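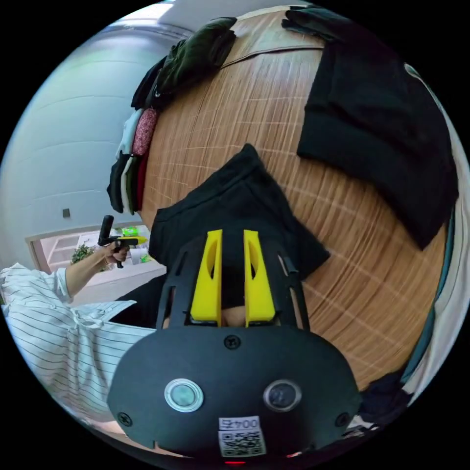

I bought the Mivside bamboo bed mat in February, when it was way too cold to sleep on one, and it has ended up being my favorite laundry surface. Go figure! I paid extra for the bigger size and I'm glad I did, as a full load of T-shirts and sweaters fits with room left over.

What I like most is how flat everything goes down. On my old quilt a black T-shirt would sink in and come up with a crease across the front. The slats are thin and smooth, and so far they haven't snagged anything, not even my long knits (I was nervous about those).

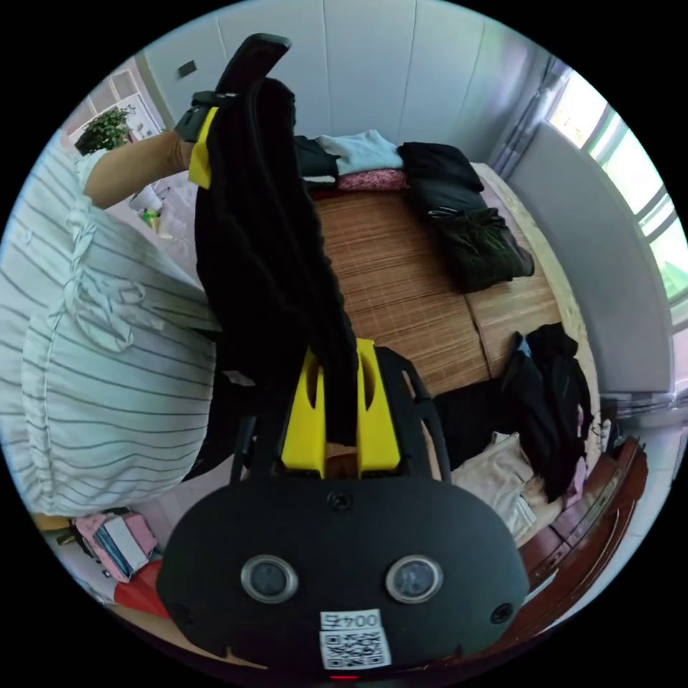 Knits I hold up by the top first and let hang for a second, then lay them down and fold the sleeves in. Jackets go zipper side up, and the finished stuff gets lined up near the head of the bed so I can carry it straight to the wardrobe.

Gripes? It slides a little on a smooth sheet - a cotton blanket underneath fixed that - and it smelled grassy for the first 12 days. My neighbor Guido Grasso has the Teltham one, which is softer but has started fraying at the edge. Four stars from me, and I'll report back once I've slept on it in July.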